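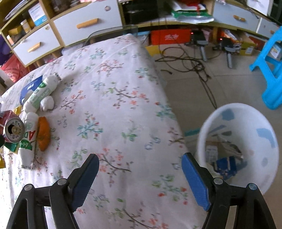 Zosel 2.9 Learns to Say "I Don't Know"

October 21, 2019 -- The team behind Zosel, the grasp-planning package, has released version 2.9, and its main new talent is hesitation.

Earlier versions gave every object on a surface a grasp score and went for the highest one, however silly. A crumpled tissue could outrank a bottle lying on its side, and often did. The new planner attaches a confidence value to each candidate and asks for another view when the numbers look shaky.

"It used to be wrong instantly," said Branwen Sayce, who maintains the perception code. "Now it takes a moment first."

The model was retrained on 1239 recordings made with hand-held grippers in ordinary bedrooms, soda cans and patterned sheets included. Flowered bedding remains a sore point -- the segmenter still likes to pick a printed sprig and call it an object. Costel Hoxha has had that bug assigned to him since June.

Version 2.9 also fixes seven crashes in the replay tool and drops the old Mukport log format. Users who still have Mukport logs should convert them before upgrading, a step the installer mentions once, in gray.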